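# How engineers test a robot gripper

A gripper is the part of a robot that holds things. Before choosing one, engineers give several grippers the same small job and compare the results. A good test job is putting plastic test tubes into a rack on a store shelf.
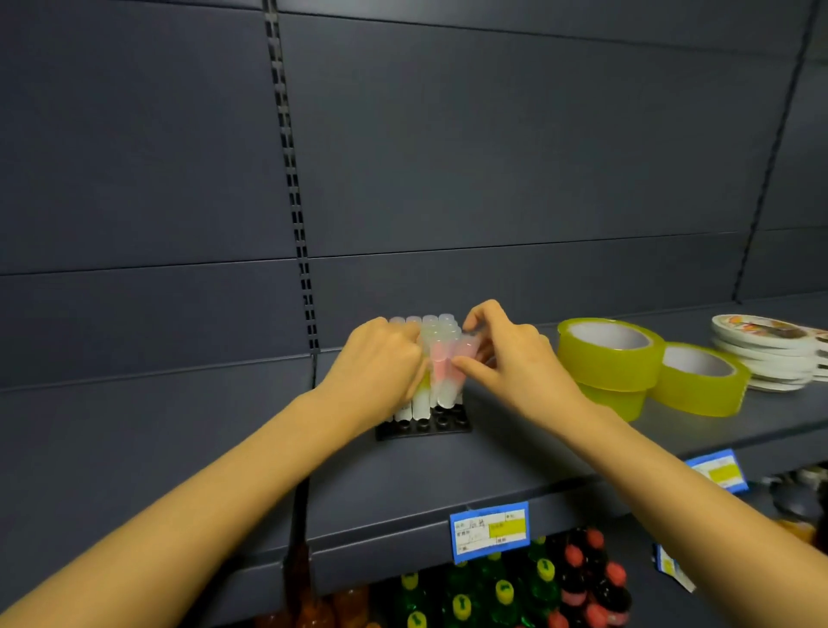
## What a hand does

A thumb and index finger can pinch one tube near its top, tilt it slightly and lower it towards a hole. The other hand can press on the tubes already in the rack. A robot needs two arms to copy this, and a controller to keep them from colliding.

## Two kinds of gripper

At the Narkley workshop, Inmaculada Iglesias compares 2 grippers.

- **Platico** has two flat fingers that close like a pair of pliers. It is simple to control. A round tube can roll between the fingers if the grip is off-centre.
- **Oddsson** has three curved fingers. It holds a round tube well – but it is wider, so it may bump the tubes next door.

Each gripper gets 20 tries. The wrist behind it can turn 270 degrees, three-quarters of a full circle.

## What gets written down

A try counts as a pass if the tube ends up standing in its hole and no other tube is knocked over. Force is recorded too. Too little force and the tube slips. Too much and the plastic bends.

The camera has a hard job. Frosted plastic is difficult to measure, and a black rack with dark holes gives little contrast in dim light. Engineers repeat the test with a brighter lamp to see whether the gripper or the camera caused the misses.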